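Magazine > Features > Work and Machines

A Kitchen the Size of a Card Table

By the time I got to Pondthorpe it was past nine in the morning, and the first pot of coffee was already gone. I had been told to look for the old seed warehouse behind the rail yard, and I drove past it twice, because the sign out front is no bigger than a cookie sheet. Inside, up a flight of stairs that complains the whole way, is the long room where a small company called Vorent teaches robot arms to tidy a kitchen. I had pictured something grander, I'll admit. What I found was a row of white tables, a good deal of cable, and a group of very patient people playing with toy food.

I say playing, and they didn't mind the word, but it is real work and it is slow. The idea goes like this. A person takes hold of a set of handles and steers the arm through a small chore, such as lifting a cup from one spot and setting it down in another. Everything the arm does is recorded, along with what the cameras see. Do that enough times, with enough little changes in between, and a computer program can begin to pick up the habit for itself. Each recorded try is called an episode, and the whole business of the long room, from morning until the lights go off at six, is making episodes.

The project I had come to see is named Vedow (I asked what it stood for and got a shrug and a laugh), and it is a collection of kitchen chores in miniature. The plan calls for 500 episodes of each chore. On the morning of my visit the bottle chore stood at 263, written in green marker on a board by the door, and by the time I left in the afternoon somebody had wiped that out and put 294. I found myself absurdly pleased, as if I'd had something to do with it.

What surprised me was how much of the day goes into mess. You would think that a robot ought to learn on a neat table, everything in its place, and in the first weeks that was how they did it. The arm learned beautifully, too, so long as the bowl was where the bowl had always been. Move it the width of your hand and the poor thing would reach for the old spot and close its fingers on air. So now, between one episode and the next, the person at the table shuffles things about. There is a deck of cards for it, made on the office printer, 63 cards in all, each one telling you what to shift or turn or lay on its side. Left to themselves, I was told, people are bad at being random. They like to make little patterns, and they put the fruit together.

I was allowed a turn in the late morning. The handles come from a firm called Katona, and they are lighter than they look, with a trigger for each finger of the hand. I was given the gentlest job in the building and I still managed to knock over what I was supposed to pick up, twice, and then to hold it so tightly that a young woman at the next table winced on its behalf. The trick, she said, is to stop thinking about your own hand. You watch the gripper and you wait for it, the way you'd wait for an older relative on a staircase. Rush, and the recording is full of your rushing, and the machine will learn that as well.

My bad tries were not thrown out, by the way. They went into a separate folder with a note beside each one saying what went wrong – "dropped," "squeezed," "visitor" – and there was some talk over lunch about whether a program might learn something from them.
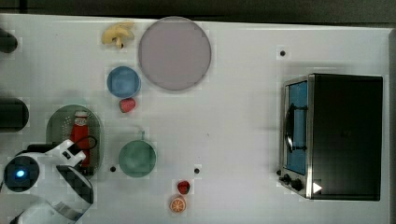 The toys themselves come from all over. Some were bought in sets, some turned up at yard sales, and a few were quietly given up by somebody's children. Toy food has a lot going for it in this line of work. It doesn't spoil, it weighs next to nothing, and a strawberry or a ketchup bottle has a shape and color that anyone would know at a glance. The drawback is that a plastic strawberry isn't much like a real one once you pinch it, and the people at Vorent are quick to say so. Real groceries are on the list for next year, along with a sturdier floor covering.

After lunch the room got quieter. The cards were dealt, the things were moved, the arms reached out and came back, and every so often a chair rolled over to the board. I stayed longer than I had meant to. On the way down the stairs I noticed I was taking hold of the handrail very slowly, and letting go of it slower still.

Contact the magazine | Copyright, all rights reserved | Back to top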